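Waleo Snack Packing Set: README 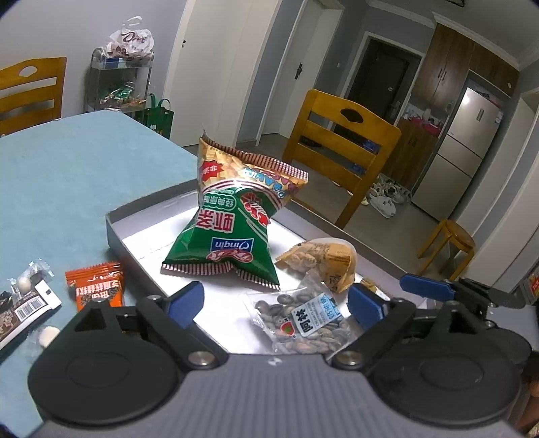

Snack packing with the hand-held gripper: shrimp sticks and seed packet in the box, more snacks waiting on the table.

Hi! If you've landed here you probably want our data from the student robotics club project, so let me tell you what's in the download and what to watch out for. I'm Baiba Sakalauskas, I wrote most of the scripts, and Laimutė Venckus did the recording plan and checked the labels (she is much pickier than I am, which you will be glad of later).

What it is

Waleo is 2000 short clips of people packing snacks into an open cardboard box with hand-held grippers. We started it for the Sepp challenge, where your arm has to pack a box from a messy table, and then it kind of got away from us. There's also an extra folder of 132 clips that failed our checks. I kept those in because they're great for testing a failure detector!

Why snacks? They're horrible to grab, and that's the fun of it. A bag puffed with air squishes and pops out sideways, a flat seed packet hides against the cardboard, and little wrapped candies roll wherever they want. Our first policy was trained on foam blocks and it was useless on anything shiny.

What's in the folders

clips/ has the video, one file per episode
poses/ has the gripper path and how far the jaws are open, on the same clock as the video
labels/ has one text file per clip with the item, the start, the grasp and the release
rejects/ has the 132 odd ones, same layout
tools/ has Clisosik, our little viewer and label fixer

Getting started

Unzip everything into one folder (keep the names, the loader is fussy), then open a terminal there and run:

python tools/clisosik.py --clip 3173

If you see the video on the left and a wiggly line for the jaw opening on the right, you're good. Clip numbers have gaps in them. We threw out whole batches early on and I never renumbered, sorry, too many notes already pointed at the old ones.

Things that will bite you

A lot of the packaging is printed in Chinese, and bags end up any way round, including upside down. If your model leans on reading text, try it on the flipped ones before you brag to your teammates. Clear packets are the hardest by far. Laimutė labeled those by hand, frame by frame, and she'd like you to know it.

Some clips use 2 grippers, so don't assume the jaws in view are all from the same one. The label file says "left" or "right" from the operator's side. I mixed these up in the first release, so please throw that one away if you still have it!

Backgrounds are ordinary rooms with chairs, doors, shelves and shoes. Please don't crop them out for training. We tried that with Travix, our baseline, and it got lost as soon as the table moved.

Using it

Classes and clubs can use it for free, just put our names somewhere in your report. If you find a wrong label, send us the clip number and what you think it should be. Laimutė does the fixes in batches, so give her a bit of time.

Last updated Thursday, April 17, 2025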